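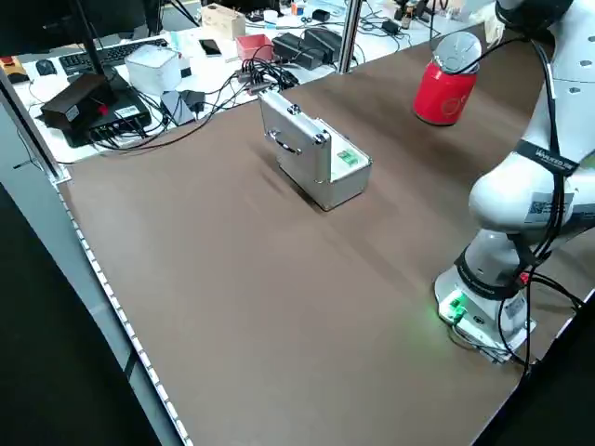
Pisora, episode 9: ok NOW we're moving

Quick one tonight, I have to be up early and I already watched the last ten minutes twice.

So. Pisora finally remembered it has a plot. After two weeks of the festival stuff (cute, fine, I skipped some) we're back on Ceto and the station is in way worse shape than when we left it. Lights out on the lower decks. The pilots sleeping in the hangar. And the captain just standing there staring at the map like it's going to change its mind.

Loved the opening. No music for the whole docking sequence, only the breathing and that clunk when the clamps let go. More of that please. This show has a bad habit of putting strings over everything.

The big thing is the captain lying to the crew about the fuel. I get it — 300 people on board and enough to move 226 of them, what do you even say? But she let the mechanic do the math on his own and find out in front of everybody, and that was cold. His face when he put the tablet down. I had to pause it. I don't think she's a villain, I think she's tired and she picked the worst possible moment to be private about somthing. Still mad at her though.

The Bodurine side didn't work as well for me. We cut away to the senate right when the hangar scene was getting good, and it's the same argument they had in episode 5, same room even. The old ambassador is fun but he's been about to reveal his secret for a month now. Just say it! Everybody watching has guessed.

Animation was uneven. Chase through the vents looked great, really loose and fast, you could tell someone had a good time with it. Then the dinner after it had like four moving mouths total. Whatever. Save the budget for the finale I guess.

Also Zamfir is back!! Ninety seconds of screen time and he's already the best part. Doesn't explain where he's been, eats someone else's noodles, leaves. If the ship he left in is the one from the cold open of episode 1, and I'm pretty sure the stripe on the wing matches, then the whole timeline thing people were arguing about in November is right and I owe a couple of you an apology in the comments.

Not sure about the last shot. The door opening on nothing. Could be amazing, could be a dream again, and if its a dream again I'm going to be so annoyed.

Next one's Thursday. Manga readers please stay quiet, I'm on volume 2 and going slow on purpose.

Share 90
9 comments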